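Teaching the left hand, one afternoon at a time

The first thing I learned this winter is that my own hands do a lot of work I have never once thought about.

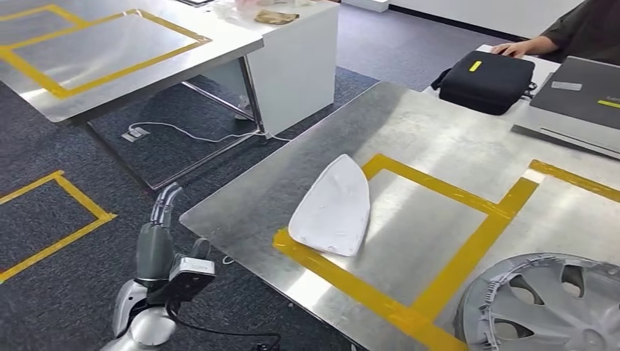 Photo: Kenza Shehata

I promised a few of you a proper post about the teleoperation work, and then January happened, and then I got so into it that I kept putting off the writing. So, sorry, and also - I love this so much! I've been wanting to work on something like this since I was a kid taking the backs off radios, and now three afternoons a week I put on a pair of gloves and a headset and pick things up with somebody else's fingers.

Quick recap for people who don't know me from the bike blog days. I joined a small team at Skirel in the fall. We collect demonstrations, meaning that a person drives the robot through a job by remote control, everything gets recorded (joint angles, hand positions, what the head camera saw), and the learning people take those recordings and train a policy that tries to do the same job alone. I'm one of the people in the gloves. Mohsin Mirani is the other one on my shift, and he's better than me, and he knows it, and he's very nice about it.

The robot is called Stan. I asked why and got three different answers from three people, so I've stopped asking.

What a session is like

We work on steel tables with yellow tape on them. The tape marks the zones. An object starts in one rectangle and has to end up in the other, or sometimes it just has to be turned around and put back down inside the lines. That sounds like the dullest job on earth and I can tell you it isn't, at least not to me. Every object wants something different from you. The hubcap, for example, is a dream: silver-gray plastic, ridged around the rim, with openings between the spokes where you can hook a finger through. The first time I got two fingers in there and lifted, I yelled loud enough that Gorazd Perić came over from the other end of the building to see if I was hurt.

The white iron-shaped thing is my enemy. It's got a pointed tip at one end and a broad round one at the other, and no handle, and nothing on it that says "grab me here." If you come at it from the tip, your fingers slide together and push it away from you. If you come from the wide end you need the hand open further than feels natural, and by then your wrist is bent so far over that the forearm is heading for the table. Mohsin's trick is to come in from above, lower than you think you should, and close slowly with the thumb leading. I do it his way now and I get it most of the time. When I don't, it scoots over the tape and we reset.

Resetting is a big part of the job, by the way. Somebody puts the object back, not in exactly the same place, and you go again. The "not in exactly the same place" matters. In my first week I was putting everything down very neatly, same angle each time, because I'm a tidy person and it felt like good manners. Ese Oyewole, who trains the policies, looked at my batch and told me (kindly!) that I had made a very good recording of one single moment, over and over. Stan would learn to reach for that spot whether or not there was anything there. So now I'm messy on purpose. Half on the tape, turned around, close to the edge, near the far corner where the arm has to stretch. It goes against everything in me and I've come to enjoy it.

The glove problem

So, the gloves. They read how far each of your fingers is bent and send that along to the hand, and the hand copies you, more or less. The "more or less" is where all the learning is.

My fingers and Stan's fingers aren't the same length. My thumb comes in from a slightly different place. When I make what feels like a nice relaxed open hand, Stan's tends to curl up into a loose hook. For the first few days I kept trying to correct that by opening my own hand wider and wider, until my knuckles ached and I was making jazz hands at a hubcap. Kenza watched me do it for a while and then told me to quit looking at my hand and look only at the robot's. Stop thinking "I'll open my fingers." Think about where the fingertips over there need to be, and let your own do whatever gets them there.

It clicked that same afternoon. I can't explain it better than that it's like backing up a trailer. You know how you turn the wheel the wrong way, and the wrong way, and the wrong way, and then some part of your brain gives up and sorts it out for you? After that I could do a whole run without once thinking about my real hand, which is a strange feeling when you take the headset off and there it is on the end of your arm.

There's no touch, either. People always ask me about that. I can't feel the object at all. I go by what I see and by the little hitch when the fingers stop moving even though mine have kept going. The first time I squeezed something too hard I only found out when Gorazd said "easy, easy" in my ear. You start to use your eyes for things you'd normally leave to your skin. I look at shadows a lot. The steel is shiny and the overhead lights leave bright streaks all over it, so judging how high you are above the table can be pretty tricky, and a shadow creeping in to meet a fingertip is about the best clue I have.

Good runs, bad runs

We set ourselves a goal of 100 clean demonstrations for each task. Clean means the object got where it was going, no bumps, no long pauses, nobody saying a bad word and dropping it. (The audio isn't recorded. I checked.) My best afternoon so far was 24 clean ones with the hubcap, and I was so pleased with that I bought everyone pastries.

The long pauses are the thing I have to work on. When I'm unsure, I stop and hover. It's what anybody would do, I think, you stop and have a look before you commit. But a policy trained on a lot of hovering learns to hover. Ese showed me a test run where Stan reached out over the table, very smoothly, and then just hung there above the object for ages, exactly like me. I recognized myself! It was like hearing your own voice on an answering machine. I laughed, and then went quiet for a bit, and then asked for another session.

What we do now is rehearse. I do two or three passes with recording off, find the approach I like, and only then do we start. It has helped a lot. Mohsin doesn't rehearse, he just does it, but Mohsin also plays the accordion, and I'm convinced that's cheating.

One thing I wasn't sure about was whether to keep the recoveries. Say the fingers slip, and I regrasp, and it works the second time. Is that a good demonstration or a bad one? We went back and forth for most of a lunch. Ese wants some of them kept in, so the robot has seen what to do after a slip. Gorazd would rather have them in a separate folder until we know how much they help. For now they go in a separate folder, with a note. I'm on Ese's side but I've only been doing this a few months, so I kept my sandwich in my mouth.

Stuff I'd tell a beginner

Somebody wrote in after the last post asking how to get started with a cheap arm at home (hi, Blagoje Zupan, I got your email and I'm jealous of your garage). I'm no expert, but I do have some notes from my own mistakes.

Tape your work area before anything else. Any bright tape will do, and ours is wrinkled and overlaps itself at the corners and it works fine. You want to be able to glance down and know if an object is in or out.

Start with something that has holes or edges in it. Leave the smooth stuff for week two.

Sit or stand the same way every time. I was slouching by the end of each session and my later runs all came in low. It took me far too long to connect the two.

Take breaks before you're tired. For me that's after forty minutes. I'd love to say I stick to it.

Name your files properly. I had 163 recordings called "test" with a number after it, and sorting those out cost me an evening and a good part of my self-respect.

Watch your own recordings back. It's uncomfortable, but I learned more from one evening of that than from a week of driving.

Next up is two hands at once, with one holding and one turning. I tried it for a few minutes just to see, and my left and right kept wanting to do the same thing, like patting your head and rubbing your stomach. Mohsin got it on his third try. I'm going to go practice with a jar lid in my kitchen, and I'll write again once I've got both of Stan's hands doing something useful.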